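How is a council member's stipend increase supposed to be adopted?

Posted in Local Government > Pay and Benefits

Jaqueline Medrano
I live in Rendaswood, a general-law city with an elected council and a hired manager. The January agenda packet had a consent item titled "Compensation schedule update." Attached to it was a table that raises the council stipend by 19 percent and adds a monthly vehicle allowance. It passed with no discussion, along with the minutes and a paving contract.

The same packet had the second reading of the water rate increase, so people are understandably upset, but I am trying to keep the two apart. My questions are procedural.

Can a sitting council raise its own pay by consent item, or does it have to be an ordinance? Does the raise apply to the people who voted for it? And is the vehicle allowance counted as salary, or is it treated separately? The clerk's office told me the table "follows the Gestness study," a consultant's pay comparison that I have not been able to find on the city site.

Guangming Lü
The answer depends on your state code and, if your city has one, the charter. General-law cities usually don't have a charter, so start with the state code. Look for the chapter on municipal officers and then for a section headed "compensation" or "salaries of governing body."

In most states the pattern is this. Council pay is set by ordinance, the ordinance needs two readings, and an increase can't take effect during the term of the members who adopted it. Where terms are staggered, some states let the raise start for everyone once the first new term begins. Others apply it seat by seat, so for a while two members of the same body can be paid at different rates. Read the wording closely. "After the next general municipal election" and "during the term for which elected" give different results.

A consent item is a way of voting, so it doesn't settle whether the action is valid. What matters is the instrument that was approved. If the attachment was an ordinance with a number and it was a second reading, the vote may be fine even though it was bundled. If it was a resolution or only a table, and your code says "by ordinance," then the raise has a defect and the city attorney should be asked about it in writing.

What I would do, in order:

1. Get the full packet and the signed minutes for the January meeting. The posted agenda is often a shortened version. Check whether the item has an ordinance number, a resolution number or neither.

2. Request the Gestness study by name under your public records law. Ask for the final report, the scope of work and the list of comparison cities. The list matters most. A study that compares a small city with much larger neighbors will produce a higher median every time.
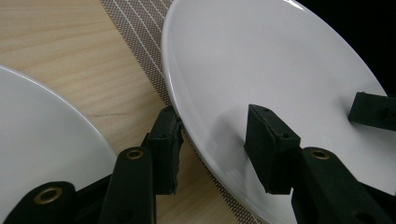

3. Ask for the payroll effective date. This is a separate record from the vote. If the new amount is already being paid and your code bars mid-term increases, the effective date is the whole issue.

4. Check whether any member asked to pull the item from consent. In most cities one member can do this without a second.

On the vehicle allowance: a flat monthly amount paid with no mileage log is normally taxable wages for federal purposes. Whether it is "salary" under your state's limit is a different test – some codes say "compensation of any kind," and that covers it. Others cap salary only and leave expenses to a local policy.

Nabila El Ouafi
They all do this. Ours did it right before a holiday weekend. Go to the meeting and make them say it out loud.

Ilham Bouzid
Adding to Guangming's answer, with one correction. Two readings are not universal. Where I worked (Orasine, deputy clerk, 3 terms of council) a pay ordinance needed a public hearing and one reading, with notice in the paper beforehand. So look for a published notice too.

Also check for a referendum period. Ordinances in our state were open to petition for a set number of days after publication, and the clock did not start if the publication was defective.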